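4.2 Where small things come to rest

The earlier sections dealt with shelves and drawers. We now turn to the open dish, the humblest container in the Hesden study and, to our delight, the one that taught us the most. A dish on a table has no lid and no label. People still treat it as a place with rules, and they work those rules out very quickly!

We recorded 516 placements with 20 participants. Each sat or stood at a pale table with a round dish near the middle and a mix of small goods within reach: soft items that give when pinched, toy blocks, wrapped odds and ends. The only instruction was to get the table ready for someone else to use. We never told them what the dish was for, and we left other things on and near the table so that it felt like a place in use. A participant could put an item in the dish, leave it where it was, or hand it on.

The moment we came to care about most is the short stop over the rim. The item is above the dish, the grip has not opened, and the choice could still go either way. We call this the hover. Soft, light items gave us the loveliest hovers, perhaps because they can be held by a corner and lowered with very little care, so the attention goes to the dish itself.

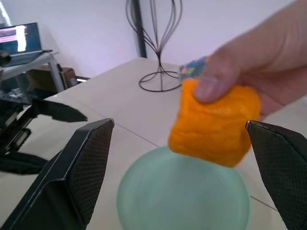

Mwajuma Masanja read a draft of this section and objected that a hover need not be a decision at all. In her view people slow down over a dish for the same reason they slow down at a doorway, to avoid touching the sides, and we should be careful about reading thought into it. She would also like to see the same items lowered onto a bare patch of table, with no rim to clear.

We think this is a very good objection, and it sent us back to the recordings from March. Those sessions used a flatter dish with hardly any rim. If Masanja is right, the hover should shrink there. It did shrink for blocks. For soft items it stayed much as it was, and we can't yet say why. Awuor Mutiso coded the March material again without knowing which dish was in play and reached the same split.

The second thing we looked at was what stands near the dish. A bag or heap close by acts as a rival home. When blocks were already gathered in a bag, stray blocks tended to join them and the dish was kept for whatever was left over. A bright item that matched nothing nearby nearly always ended up at the dish (Figure 3), and several participants told us they had been saving the dish for it. Nothing in our instructions suggested saving anything, and we were thrilled to hear it.
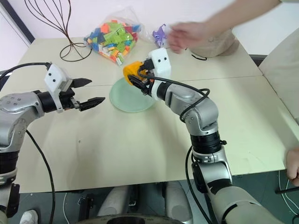
Figure 3. Orange item held just above the round, pale green dish, with a clear bag of colorful building blocks toward the back of the table.

Color played a smaller part than we expected. In 4 sessions we swapped the green dish for a white one partway through and the sorting carried on as before. Distance mattered more. Moving the bag closer to the participant drew in items that would otherwise have gone to the dish, including 2 that had already been placed there and were taken out again. These reversals are coded separately and are taken up in Section 4.3.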